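# Visit report: film vault and scanning rooms, Nerkstead

Visit of 22 February 2024. Filed under collections, access copies.

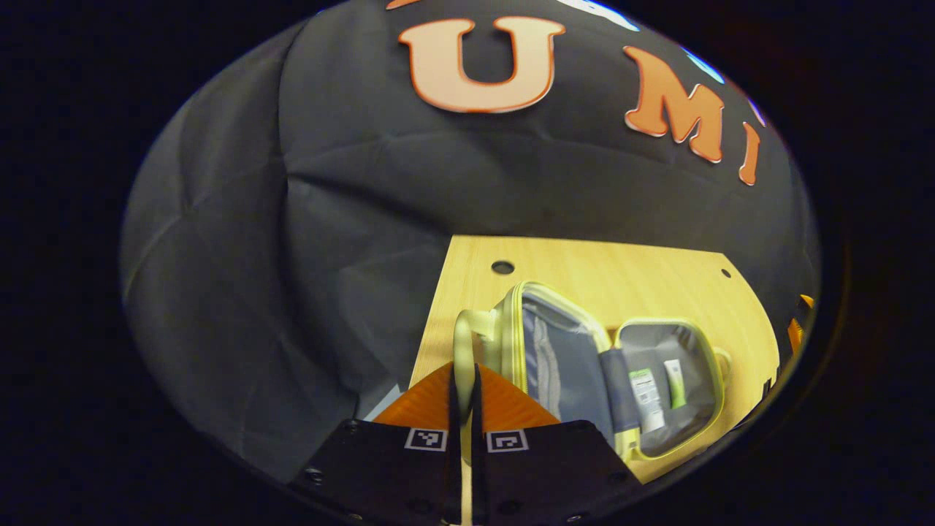
A colleague on the programming side, reading the draft of this report, asked whether the Nerkstead vault would lend a 35mm print for a public screening or only supply a file. The answer is both, with conditions, and the conditions take up most of the section on loans.

## Purpose

We run a repertory program in a single-screen theater with two 35mm projectors and one digital projector. Our November season needs four comedies from the Sengate catalog, none of which is available from a commercial distributor. The Nerkstead vault holds the printing elements and most of the surviving release prints. The visit was arranged to check the condition of four titles, see how the scans are made, and find out what a booking involves.

## The building

The vault is a former cold store on the north side of town, ten minutes on foot from the station. Offices and scanning rooms are on the ground floor. The film is kept below in three rooms at different temperatures. Color prints and negatives are in the coldest, black-and-white safety stock is in the second, and magnetic sound is in the third. No nitrate is kept on the site.

The holdings list gives 3,012 cans, of which 868 belong to the Sengate collection. A can is one reel, so the number of titles is much smaller. Of the Sengate cans, 646 have been inspected and graded. The rest have been moved into vented plastic cans but not opened on a bench.

Each graded can carries a card with five entries: gauge, length, shrinkage, acetate decay level, and date of last inspection. The decay level comes from paper test strips left in the can for a day. Anything at level two or above is moved to a separate shelf and given priority for scanning.

## Inspection bench

We were shown a full inspection of one reel of *The Understudy's Holiday*, the title we most want to book. The reel is wound by hand from left to right over a light table. The inspector feels both edges for nicks and stops at every splice. Cement splices that hold are left alone. Tape splices are removed, cleaned, and remade.

Shrinkage on this reel was 0.6 percent. The vault will not send out a print above 0.8 percent, as the perforations begin to ride on the sprocket teeth. Reel four of the same print is at 0.9 percent and is therefore out. A second print exists with a good reel four but a shorter reel two, missing most of the dinner sequence. The vault's proposal is a composite: reels one to three and five from the first print, reel four from the second. The two prints were struck from the same negative, but the second is a little warmer in color. The change will be visible at the reel join to anyone looking for it.

## Scanning rooms

There are two scanners. The older one is an intermittent pin-registered machine, used for camera negatives in good condition. The newer one is a Tesier continuous-motion unit with no sprockets, and it handles nearly everything else. It moves the film with soft rollers and corrects position in software, so shrunken or torn perforations are much less of a problem.

Working speed depends on the job. A clean release print runs at 12 frames per second at 4K, which puts a 90-minute feature at three hours of scanning time, plus reel changes. Damaged material is run at two or three frames per second with an operator present. Sound is captured separately on a different machine and matched afterward at the start mark on each reel.

We asked to see an ungraded scan beside the finished one and were shown two minutes of *Good Morning, Senator*. The raw scan was flat, with faded cyan and a heavy pink cast. The graded version had recovered skin tones and most of the blue. The shadows were still thin, and the operator confirmed that the information is gone from that print. Light dirt had been removed by software. Two vertical scratches had been left in, since automatic repair had damaged the pinstripes on the lead actor's suit.

This was sensible work. I would have liked a little less grain reduction in the wide shots, where the wallpaper has started to look smooth. A version without it can be supplied on request at no extra charge.

## Viewing room

The small theater upstairs has 60 seats and runs both formats. We watched reel one of *The Understudy's Holiday* on film. Focus was even from corner to corner, and the sound was clear, though the level in the side speakers was too high for a mono track.

As for the picture itself, the first reel is stronger than its reputation. The opening telephone scene plays in one take and gets its laughs from how long the clerk waits before answering. The score is less successful. It comes in under nearly every line in the hotel lobby and tells the audience when to be amused. The pacing settles once the two brothers are in the same room. It would suit the second slot in a double bill.

## Loans and access

Terms as given to us:

- Prints go only to theaters with two-projector changeover. Platter systems are excluded.
- The borrower sends a recent projector service record with the request.
- One rehearsal and two public screenings are allowed per loan.
- Transport is by the vault's own carrier, Després, in both directions, at the borrower's cost.
- The print is inspected on return, and new damage is billed by the foot.
- Screening rights are cleared separately with the rights holder. The vault does not do this.

Digital files are simpler. A theater package on a drive takes about three weeks from confirmed booking, or less if the title has already been graded. Three of our four titles have been. The fourth, *A Cousin in Every Port*, has a scan but no finished sound, and the vault would not commit to a date.

## Actions

1. Request the composite print of *The Understudy's Holiday* for November, with the digital file as backup.
2. Book files for *Good Morning, Senator* and *The Quiet Campaign*. Ask for the former without grain reduction.
3. Hold the fourth slot open until the end of May.
4. Have both 35mm projectors serviced and keep the paperwork.
5. Check gate tension on projector two before the rehearsal. It was running tight at the last check.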